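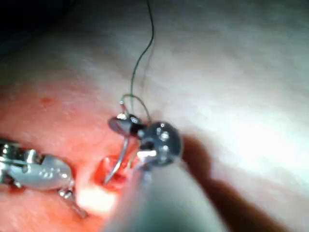 Gebogene Nadel im Nadelhalter, Übungsgewebe

Forum > Handarbeit & Reparatur > Leder und Polster

Thema: Gebogene Nadel – wozu eigentlich?

kettenstich_7
Mein Sessel ist an der Armlehne aufgegangen, Naht auf etwa einer Handlänge. Im Laden wollte man mir eine gebogene Nadel verkaufen. Ich habe eine gerade. Die hat 2000 schon meine Mutter benutzt, und die Vorhänge hängen noch.

Polster-Uwe
Vorhänge haben eine Rückseite, an die man rankommt. Dein Sessel nicht. Gebogene Nadel, gewachster Faden, Matratzenstich, fertig.

garnundgar
Matratzenstich ja, gewachst nein. Das Wachs zieht Staub an und nach einem Jahr hast du eine graue Linie.

Polster-Uwe
Ich mache das seit Februar hauptberuflich, mir hat sich noch keine Linie vorgestellt.

garnundgar
Seit Februar. Aha.

M. El Sherbiny
Bevor es hier wieder sechs Seiten werden: Welches Material ist es denn? Bei Kunstleder würde ich gar nicht nähen, jedes Loch reißt weiter. Da lieber Flicken von hinten und Kleber. Ich nehme Torar, stinkt, hält aber.

kettenstich_7
Laut Verkäufer Leder. Modell Akden, damals 700 Euro – für Kunstleder wäre das frech gewesen.

Polster-Uwe
Der Akden ist vorne Leder und an den Seiten nicht. Steht im Prospekt ganz unten.

kettenstich_7
Ich schaue nach.

kettenstich_7
Frech.

garnundgar
Trotzdem nähen. Die alten Löcher nehmen, keine neuen stechen, Faden erst am Ende anziehen. Und die Nadel mit der Zange führen, mit den Fingern rutscht man nach dem dritten Stich ab.

M. El Sherbiny
Alte Löcher sind meistens ausgeleiert, deshalb ist die Naht ja offen.

garnundgar
Meistens ist der Faden durch. Schau dir die Enden an, bevor du klebst. Kleber bekommst du nie wieder raus.

kettenstich_7
Faden ist durch, Löcher sehen brauchbar aus. Also doch gebogene Nadel. Welche Größe?

Polster-Uwe
Mittel. Und Wachs.

garnundgar
Kein Wachs.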